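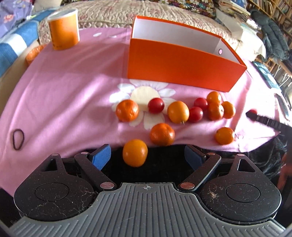
November
By Sioned Gough
2 min read

Bring back the long breakfast! I mean a proper one, with a cloth on the table and the radio low – the sort where you're still picking at toast at eleven. My friend Yutong Ren and I started ours in Bratthorpe in 2020, and I'd give up almost any dinner out before I gave it up. Dinner has to impress people. Breakfast lets you turn up in odd socks, say very little and go back for more marmalade.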